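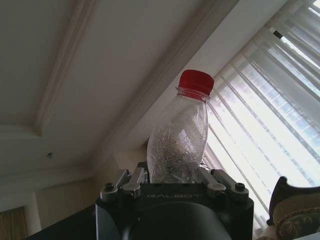 Getting a flat ready to let: do I leave my great-aunt's furniture in, and what about the sheers?

Posted by Eldana Hadgu, 5 Jun 2023

Hello all, first time posting, so apologies if it's in the wrong section. I've taken over my great-aunt's flat and I'm hoping to let it from October. It's up fairly high in a cluster of tower blocks and it's exactly as she left it, which means dark wood, scrolly bits and damask. She adored it. I go back and forth (some days I think it's gorgeous and some days I feel like I'm about to be served seed cake by a ghost).

The letting agent, Stolla, wants it either completely unfurnished or "modern neutral" and has told me to get a house clearance firm in. I rang one called Gál and they quoted me 138 pounds to take the lot, which I thought was cheap until my brother pointed out they'd be selling it on afterwards. Now I don't know what to do!

My other dilemma is the sitting room window. It's enormous and it has white sheers right across it. They let in plenty of light, but the rest of the room still seems gloomy whenever I'm in there, especially down by the floor. There are other flats facing, so I don't want a tenant feeling they're living in a fish tank, but I did wonder about taking the sheers down and putting in blinds.

So:

Would you keep the sheers or change them? 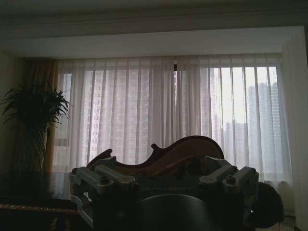
Would you keep any of the furniture?

The table's the one I'm most attached to, and the chaise behind it comes a close second. The table is nearly black and very shiny, and shows every speck of dust, and I've no idea whether it's old or just old-looking. I don't want a tenant putting hot mugs on it and me having to be brave about it.

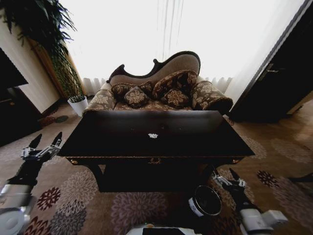 The table, with the chaise behind

Any thoughts welcome, particularly from anyone who has let out a furnished place and lived to tell the tale. Thank you!

Magdolna Szalai

Hi Eldana, I've let out two flats furnished and I've made most of the mistakes going, so take this for what it's worth.

Please don't let the clearance people have everything in one go. Get somebody independent to look first. Lots of auction houses do free valuation days, or you can email them photos: one of the whole piece, one of the back, one of the underside and one of any joints or labels. Do the dull angles, they tell the valuer far more than the pretty front does. You may well be told it's all worth very little, as dark furniture has been hard to shift for ages, but then at least you're choosing with your eyes open. If you do ring Gál back, ask whether the quote has an allowance for resale already taken off it. Some firms do that and some only do it when asked.

On the furniture itself, my rule is that if I'd cry over it, it doesn't go in a rental. You can put it in the inventory, you can take a deposit, and you can write "coasters please" on a nice little card, and somebody will still stand a houseplant on it for a year. If you've got room for the table at home, take the table. The chaise I'd think about separately. If it still has its old stuffing you need to check for a fire safety label before you leave it in a furnished let, because the rules on upholstered furniture are strict. There are exemptions for really old pieces, but you'd want to be sure of the age and not just go by the style. Your council or a landlords' group can tell you what counts.

The sheers, keep! Take them down and wash them first. Mine were Jaltier ones and I'd have sworn they were cream until I put them through on a cool wash with a bit of soda crystals, and then hung them back up damp so the creases dropped out. It made far more difference to the room than I expected. For the gloomy end I'd put in a couple of lamps, low down, with warm bulbs. Big windows do that, your eyes get used to the bright part and the rest looks like a cave. A pale rug helps too if the carpet is on the dark side.

If you want something for the evenings, add a plain roller blind behind the sheers and leave the sheers as they are. Measure the width in 4 places, mine was out by more than a centimetre from one end to the other and I had to send the first blind back.

tikik_fan

just rip it all out and paint it white, tenants want white. Tikik do a whole flat pack for not much, sofa bed table 2 chairs, delivered in 5 days when I did mine. the sofa was a bit hard

Eldana Hadgu

Thank you both! Magdolna, I had no idea about the fire labels, so I'm going to turn the chaise over at the weekend if I can get my brother to hold one end. The sheers are coming down for a wash as well. I've told Gál I'll ring them once I've had an answer from the auction house, and they were quite nice about it. Does anyone know if soda crystals are all right with a very old washing machine?

Magdolna Szalai

They're fine, mine is ancient. Just don't overfill the drum, and give them an extra rinse.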